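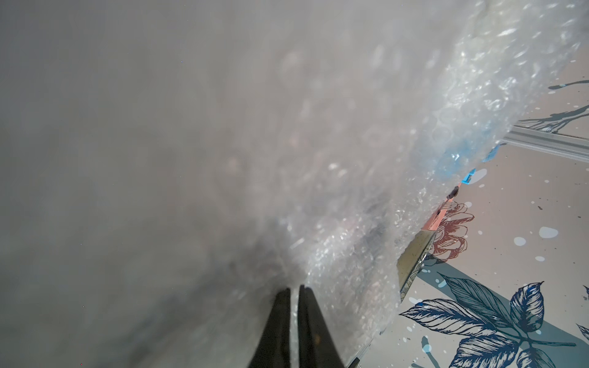
Foto 1: Die Folie ganz nah, Luftpolster mit kleinen Noppen

Hallo zusammen, ich häng mich mal mit einem neuen Ticket an euch, weil ich im Hilfebereich von Allance nichts Passendes gefunden habe. Es geht um Bestellung 153, Geschirr und ein bisschen Vorrat, alles in einem Karton. Beim Anheben hat es darin geklappert, und zwar ziemlich deutlich! Also hab ich erst mal nichts weggeworfen und alles der Reihe nach angeschaut.

Verdächtiger Nummer eins war bei mir etwas Körniges, denn es rieselte ja auch leise (dachte ich jedenfalls). 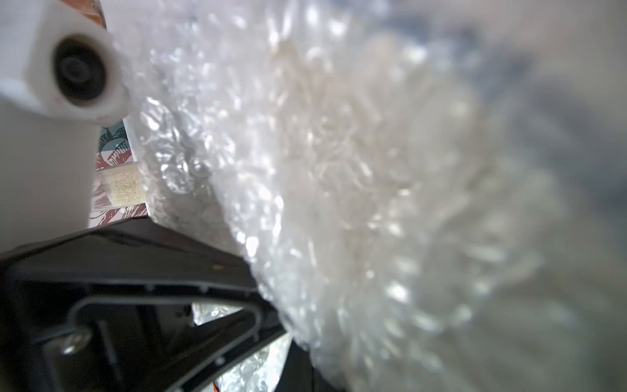 Foto 2: Durchsichtiger Behälter mit den feinen beigen Körnern, rechts daneben Folie

Den Behälter hab ich zweimal umgedreht und über Küchenpapier geschüttelt, da kam nichts raus. Deckel sitzt. Den Punkt könnt ihr also streichen, das Klappern war das sowieso nicht, das klang viel härter, eher nach Keramik.

Danach hab ich auf dem Tisch Platz gemacht und die eingepackten Sachen einzeln hingelegt.
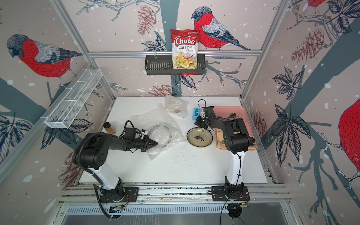
Foto 3: Weißer Tisch, links der Folienbeutel mit dem grauen Rand, weiter hinten der kleinere

Die Maniokchips stehen im schwarzen Drahtkorb. Der kleinere Beutel war stramm gewickelt, da wackelte gar nichts. Beim größeren konnte ich den Inhalt hin und her schieben, und da war es wieder, das Geräusch. Mein Kollege Naveed Rizvi meinte, ich soll die Schüssel gleich mitprüfen, weil die am schwersten ist.

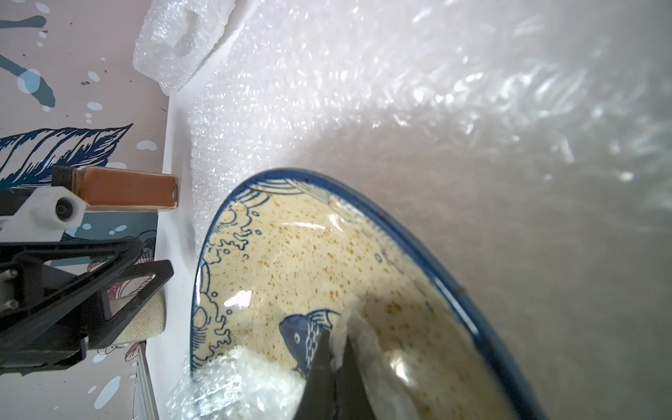
Foto 4: Schüssel mit dunkelblauem Rand, Wellen und Karpfen

Innen hab ich den Rand mit dem Finger abgefahren und dann vorsichtig dagegen geklopft: klingt sauber, kein Scheppern. Die braunen Sprenkel gehören zur Glasur, falls jemand fragt. Ich bin übrigens total verliebt in den Fisch!

Stand jetzt: kein Bruch, Ursache vermutlich zu viel Luft im großen Beutel. Zwei Fragen hätte ich noch. Reicht eine zusätzliche Lage Folie, wenn ich das Ganze an meine Schwester weiterschicke? Und kann ich die gebrauchte Folie dafür nochmal nehmen? Ticket bitte bis dahin offen lassen.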